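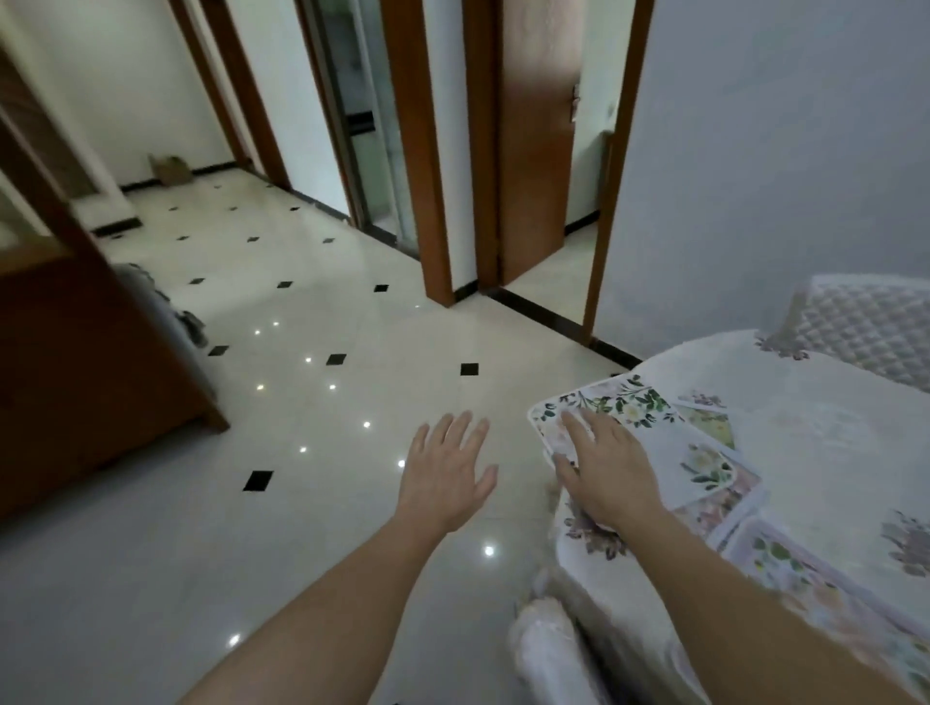
We're five months into the Grekcombe sewing and mending project, and I'm happy to say your money is being put to good use! The first chunk of the grant went on fabric for the home visits side, where we go out to people who can't get to the workroom and help them fix up what they already own. Sofas are the big request. People want a pale cover printed with floral squares in lilac, pink and green, or a cream quilted cushion with a lace edge, and they want it to come off easily for washing. Ruffles along the bottom are popular too (they eat up a lot of fabric, so please don't be shocked by the cotton line in the budget).

Spending so far is $907, and $600 of that was the two secondhand machines from Drornent. One runs beautifully. The other needed a new belt and a good cleaning, and I've put the repair bill under equipment, hope that's okay.

The Saturday class at Potthorpe has been slower to get going. We started in the library's back room, which was freezing, and moved over to the school in December. Turnout picked up right away, mostly parents with school pants to hem, and a few teenagers who want to make bags. I'd love to add an evening session but we need a second key holder first.

Serra has offered us their leftover upholstery remnants for free if we can collect them, so I'd like to move what's left of the travel money over to van rental. Could you let me know if that needs a form? I still owe you the receipts for thread and zippers, and I'll send those along with the next claim.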